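Search this journal Search Advanced search

4.2 The table as a sorting place

We had expected, when we began visiting homes in Huvside, that most of the real work of folding would turn out to be the folding. It was a reasonable thing to expect, and our interview guide was written around it, with a good many questions about sleeves and halves and thirds. What people wanted to talk about was the table. They told us which table it was, how long they were allowed to keep it covered in clothes before somebody wanted to eat there, and where on it the first finished thing ought to go. Of the 21 households in the study, 14 folded on a table that had another job for most of the day, and the people in those homes spoke of laundry almost as a kind of borrowing.

The first item matters more than we had guessed. Once a shirt or a towel has been set down near the back edge, it becomes the start of a pile, and everything that follows is judged against it. Several people described laying a light-colored thing on top of a gray one simply to get both out of the way, and then finding that they had made a pile they now had to respect. One mother in the Brudau apartments called this her "parking spot," and we liked the phrase so much that we kept it for our coding sheet.
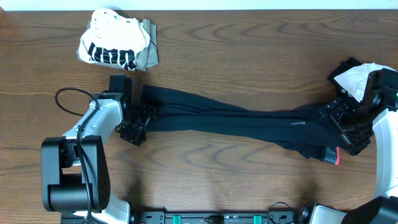
Long garments were spoken of quite differently from short ones. Pants and leggings have to be found before they can be folded, in the sense that a person must work out which end is the waist and whether a leg has twisted on itself in the wash, and this is harder with black cloth than with any other. People talked fondly about the little helps that clothes give them here: a printed size, a tag, a bit of colored edging. They would hold the garment out lengthwise, look for the tag, turn it, and only then lay it down. When we asked how they had learned to do this, most had no idea, though a few mentioned a grandmother.

Dark colors came up again and again, often before we had asked about them. Navy, black and deep green tend to run together in the mind when they are heaped, and in the evening, under a ceiling lamp, they run together for the eye as well. A varnished tabletop can throw the light back in a bright patch – this was a complaint in the homes with large windows especially – and two of our participants had moved their folding to the other end of the table on that account. Kurup's earlier work in the Bezerra row houses reported the same small migrations, and we were glad to see them again, having half suspected that they were peculiar to those narrow kitchens.
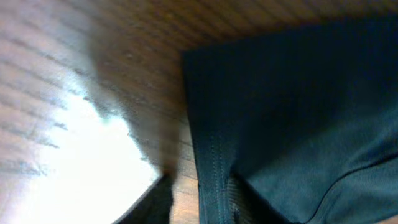 4.3 Reading a garment by its edges

If the table gives the work its shape, it is the edges of the clothes that tell people where they are. Our participants seldom named the middle of a garment at all. They spoke about hems, cuffs, waistbands and trim, and about lettering when there was any, which they used much as one uses a street sign in a town one knows fairly well. Over the course of the study we logged 1,498 garments, and in the diaries that went along with them an edge or a printed mark was by far the most common thing mentioned. Thirumalai Kurup, who read every diary twice with great patience, suggested that we treat these as landmarks and give them a code of their own, and we have done so throughout.

Trim in a contrasting color was the favorite landmark. It survives bunching better than lettering does, for a word printed on knit cloth is easily swallowed by a crease, and the reader is left with a letter or two and has to guess the rest.

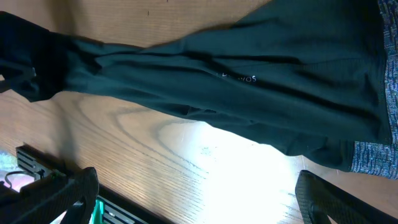 Figure 2. Dark green garment laid out on the tabletop, with speckled grayish-blue trim to the right and small white lettering partly hidden along a fold.

We should say a word about creases too, as they caused us some trouble. Our first plan was to score each garment as either smooth or wrinkled before it was folded, and the participants were very kind about this plan, but it made no sense to them. To a person folding, a long soft wrinkle running the length of a garment is hardly worth a thought. A bunched end is another matter entirely, and it will be pulled out and patted down even by people who describe themselves as careless. We dropped the smooth-or-wrinkled score after the Flillidon visits and asked only whether both ends of the garment could be found.

4.4 What is left until last

Nearly every session had its stragglers. These were most often sports clothes, slippery and dark and cut in ways that do not lend themselves to squares, and they were pushed to one side while the easier things were stacked.
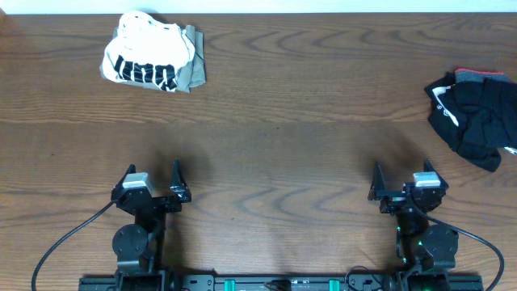
The distance between the neat stack and the waiting heap was something people kept with real care. In 49 sessions the diary noted a clear stretch of table between the two, and when we asked about it we were told, in one form or another, that a folded thing set too near an unfolded one gets knocked, and then there are two things to fold. Some left the heap at the side until the following morning and felt no shame in it. Others could not sit down to supper with it there. We return to this difference in Section 5, where the question of who else uses the table, and at what hour, is taken up properly.

We use cookies to remember your reading preferences. By continuing to browse you accept our cookie policy. Accept Manage settings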